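Stokby Tile Mat, Summer Bed Cover

The Stokby is a woven mat of small tiles for use on top of a made bed from May until the nights cool off. It lies directly over the fitted sheet. The tiles are set in rows on a flexible backing, and the mat follows the surface of the mattress without a frame or straps. 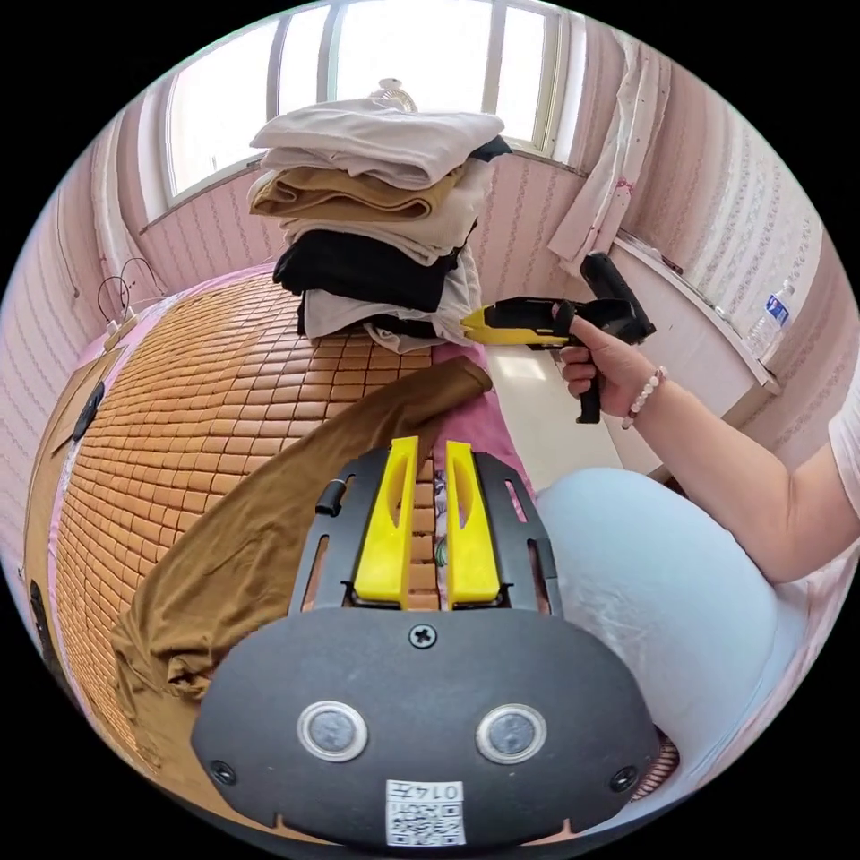
Tile mat with pink fabric border, folded clothes on top.

Surface
The tile face is firm enough to fold on. Shirts and knitwear can be laid out flat, sleeves turned in, and stacked without sinking into the mattress. Close zippers before dragging heavy garments across the tiles.

Cookies help us run this shop. By continuing to browse you accept our cookie policy. Accept | Settings

Specifications
Item no.: 237
Weight: 8 kg
Backing: cotton mesh
Warranty: 2 years
Made by Mundel for Dotel

Fit
Measure the mattress top only. A sheet with some drop should show past the mat on the open sides.
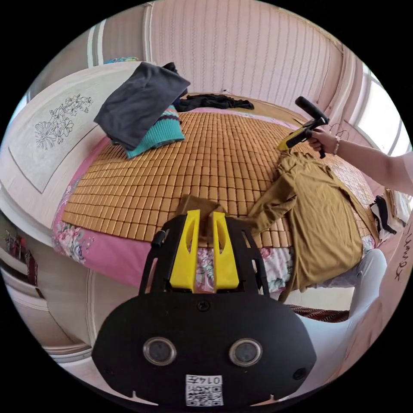 Garments left hanging over the side will pull on the ones above them, so fold from the edge inward. The mat itself should not overhang by more than one row of tiles.

Care
Wipe with a damp cloth along the rows. Dry flat. Roll with the tiles facing out; do not fold. Replacement border fabric is sold by the meter through Heo. Orders for spare parts: Eun-seong Son, parts desk.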